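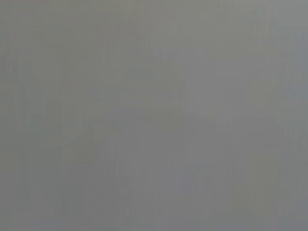 Bought two of these in October and they get used every day, one for dough and one for salad, and the second one went to my sister after a week because she kept asking for it. - Customer review, Zestlow store

Cosness Mixing Bowl, Large

The Cosness is a wide, deep stainless steel bowl for mixing, tossing and proofing. It has a rounded inside with no corners for flour to hide in, a thin rolled rim and a flat base. We sell it as a single bowl or in a set of 2 with the matching lid.

The inside is polished. The outside has a brushed finish below the rim, so finger marks show less where you hold it. There is no coating on either side and nothing to peel or chip.
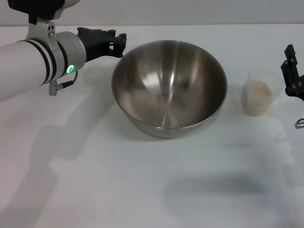 Cosness large bowl in stainless steel, next to a small translucent plastic cup.

What it holds

A batch of bread dough made with 500 g of flour has plenty of space to rise. The bowl also takes a full salad for a family meal, or a double batch of cookie dough if you mix by hand. For smaller jobs, such as beating a couple of eggs, the Honorato prep bowls are a better fit and they stack inside this one.

Use and care

Wash by hand or in the dishwasher. Dry it with a soft cloth if your water is hard, or you will get white spots on the polished side. Steel wool will scratch it. Use a nylon pad for dried dough, or leave the bowl to soak first.

The bowl can sit over a pan of simmering water for melting chocolate. The rim gets hot, so use a mitt. Do not put it in the microwave, and do not set it directly on a burner.

Metal whisks and spoons are fine. Electric beaters may leave fine lines on the inside over time. These do not affect use and are not covered by the warranty.

Lid and base ring

The lid is sold with the set and can be ordered alone. It is soft plastic and fits over the rolled rim. The Bokska base ring is a separate item. It goes under the bowl and keeps it from sliding when you whisk with one hand - useful on a smooth counter. The ring fits the medium Cosness as well.

Ordering

Single bowls ship from stock. Orders placed before noon on Thursday go out the same week. Shipping is free on orders over $40. Unused bowls can be sent back within 14 days in the original box.

Also in this range: Cosness medium bowl, Cosness colander, Honorato prep bowls, Bokska base ring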